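## 4. Choosing the Next Viewpoint on Cloth and Small Parts

The part of this project that excited us most was how much the two camera views disagree about what matters. Our method, Hulby, scores each view at every step and lets the policy lean on whichever one tells it more. We trained it on 1,671 teleoperated episodes from the Forholm cell, which mixes fabric handling with small-gear assembly, and the gray cloths caused more trouble than any metal part.

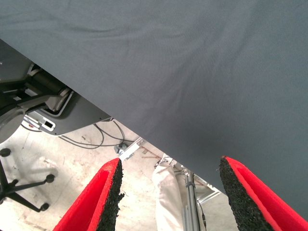
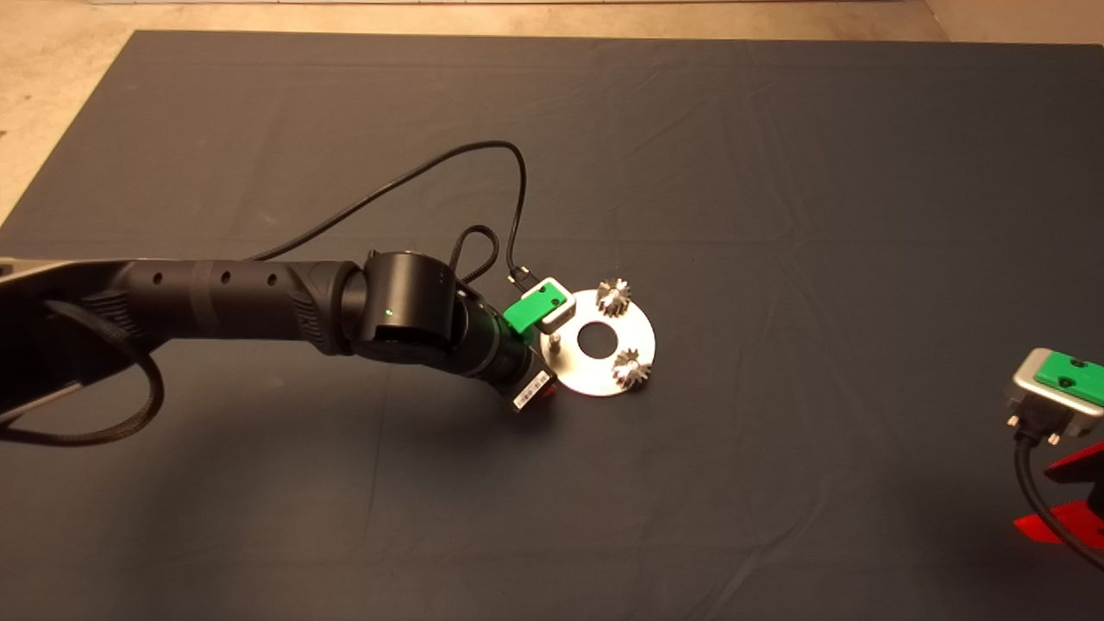 **Figure 3.** Wrist view (first) and head view (second) from the Forholm cell. Gray cloth fills much of both views. In the wrist view it hangs over the open red fingers; in the head view it lies flat under the disc and the two small gears.

Dela Ankrah read an early draft and objected that a scoring step was more machinery than the problem needed. Surely a policy given both views would learn by itself which to trust, she wrote, and if it didn't, more data would be the cheaper fix. It was a fair challenge, and a very useful one! We dropped the scoring step, fed both views straight in, and raised the training set to 4,000 episodes by adding the Opoku recordings.

The larger set did help with the gears. With plain fusion the policy learned to find teeth and edges well, and on that half of the work we could hardly tell the two versions apart. Cloth was another story. When fabric took up most of a view, the plain version kept closing its fingers too early, as if a wide, even patch of gray meant that it had arrived. Hulby waited, checked the other view, and moved on only when an edge or a fold gave it something to hold on to.

We score a view by asking how much the predicted action changes when that view is blurred. A view that can be blurred at no cost gets a low weight for the next 3 steps, then is scored again. Shorter windows made the arm hesitate – longer ones made it ignore a gripper that had just slipped under a hem. The blur width is fixed across all tasks, and we were delighted that one setting carried over from cloth to gears without any tuning.

One weakness remains. If both views score low together, the weights drift toward an even split and the arm slows almost to a stop. The Sturkberg variant, covered in Section 5, handles this by backing the wrist away from the surface and scoring again, using 500 extra episodes recorded for that motion alone.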